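Droltcombe diary: desk tape, room mics and the support slot
September 27, 2023

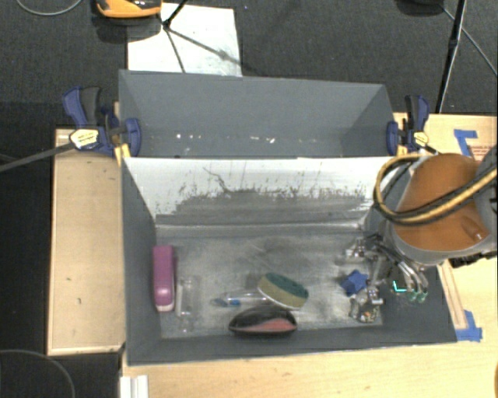
Finished the first pass through the Droltcombe recording this morning. The whole set is there, support included, and nothing dropped out. I had expected to lose the opening number because Mikkel started the recorder late, but he had left the pre-record buffer on and it caught the count-in.

Levels first, while I remember them. The desk feed is low on guitars and heavy on vocals, as it always is in a small hall where the amps do most of the work themselves. The bass is on its own track from the DI and is clean throughout. The kick is usable. The snare has a ring at the low end of its range that was not obvious in the room. I will try damping it with a narrow cut before thinking about samples, which Ragnheiður dislikes and will notice.

The room pair went up on the balcony rail, spaced, pointing slightly inward. They are late against the desk by the distance you would expect for that hall. I lined them up by the stick clicks at the top of the second song, then moved them back by half the correction. Fully aligned they sounded like a bad close mic. With a bit of delay left in, the hall comes back and the vocal still sits in front.

Audience noise is a problem in the quiet ones. There is a man near the left mic who talks through most of the slow waltz and then claps louder than anyone. I can duck the left side for the worst of it. Arnout suggested using the rehearsal take for that song and fading into the live applause. I said no, or at least not yet. If the record is called a live record then the waltz should be the waltz from Droltcombe, talking man and all, unless it really can't be listened to.

Rang Lærke at lunch about the running order. She wants to open with Tonville, as they do on stage, and I can see the argument. It is the fastest thing they have and the new drummer plays it better than the studio version. My objection is technical. The front-of-house mix was still settling for the whole of the first song, and the vocal jumps up twice by a good margin when whoever was on the desk found the right fader. I can draw the automation in against that, but the reverb was printed with it and goes up and down too. We left it that I would do a rough of Tonville and she would decide by ear.

The encore is simpler. They did Plollik with only the accordion and two voices, off mic for the first verse, standing at the lip of the stage. The desk has almost nothing. The balcony pair has all of it, and it is the best sound on the tape. I have done no more to it than take out the low rumble from the ventilation. It runs long because of the singalong, and I would keep every bar.

Notes on the instruments, to pass on to Ragnheiður before the November dates:

The accordion has a reed on the right-hand side that speaks late. It is only audible in the slow tunes, where there is a gap at the start of the phrase that she is covering with the bellows. Worth having looked at before the tour and not during it.

The twelve-string is flat by the end of each song it is used in. The lights are probably the cause. It should come off its stand a song early and be tuned in the wings.

Oddur's amp hums on the second channel. It did this in the spring as well. He says it is the mains in old halls. It hummed in my kitchen too.

Vocal mic on stage left has a loose grille that ticks on hard consonants. I counted that as a fault of mine, as the mic came out of my box. Replaced today.

Spent the early afternoon on the support set, which I had half forgotten I agreed to do. Vestergaard, a duo, harmonium and fiddle, 4 songs and a short instrumental. They played with almost no monitoring and their tuning against each other is very good. The harmonium was picked up by a single condenser placed too far to one side, so the bass end leans left. I folded the bottom of it to mono, which fixes most of it. The fiddle needs nothing. I would put the support set out by itself as a short digital release if they want it, and told them so by message. No reply so far.

Attendance came through from the hall: 788 through the door over the three nights of the festival, and our evening was the fullest of them. That is the figure Lærke wanted for the grant form. She asked if it included guest list. It does.

Tickets for November are going steadily. The first date has sold some 90 advance, which for a hall of that size is decent this far ahead. The second is slower. Arnout thinks this is the late announcement, and I think it is that the bus stops early on that side of the valley. He is going to ask whether doors could be brought forward by half an hour. If so the support would have to be cut to three songs, and I would want that settled before anything is printed.

Also talked to Arnout about carrying our own desk for the autumn. In favour: the same starting point every night, the recording set up once and left alone, no more surprises with printed reverb. Against: weight, the van, and house engineers who take it as an insult. My view is that we bring the small one for monitors and recording only, split the signals at the stage box and let each house mix front of house on whatever it owns. It adds one case and one loom. Mikkel would need an afternoon to label the loom properly, as the current labels are from the previous band and refer to a banjo.

Evening: did the rough of Tonville. The vocal jumps can be evened out. The reverb still swells at the second one, just ahead of the chorus, and it could pass for a decision if you did not know. Sent it to Lærke without comment so as not to steer her.

Backed up everything twice, one copy here and one to go to Mikkel's. The multitrack is at the full sample rate and takes far more space than it deserves – next time I will record at the lower one and stop arguing about it.

To do tomorrow: snare cut on all songs, left mic ducking in the waltz, fades between the first two numbers, rough level match from start to finish. Ring the pressing people about lead times if a vinyl version is still being discussed. Ask Oddur to bring the amp round. Find the short XLR with the green tape, last seen at Droltcombe behind the drum riser.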